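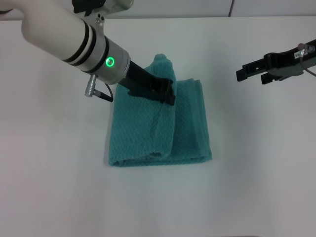
Figure 3. Towel task, one gripper holding the cloth near its top edge and the other open.

4.2 Folding towels

Of all the chores in the Cudodden set, towels gave us the most to get excited about. Cloth changes shape every time it is touched, and a thick textured weave hides its own edges in the folds, so the policy has to find a layer it can pinch before it can plan anything else (Figure 3). We trained on 2,822 folds collected at our Tirness lab, using 14 towels of different sizes and colors.

On towels left out of training, the two-arm policy reached a finished stack in 43 of its trials, against 42 for the scripted baseline of Haruna and Janssen. That gap is tiny, and we make no claim from it. What thrilled us was the recovery behavior! When a grasp picked up two layers, the learned policy often let go and tried again, which the script cannot do. Is this a machine you could leave alone with the laundry? We think not yet. Corners remain hard, and Section 4.3 takes them up.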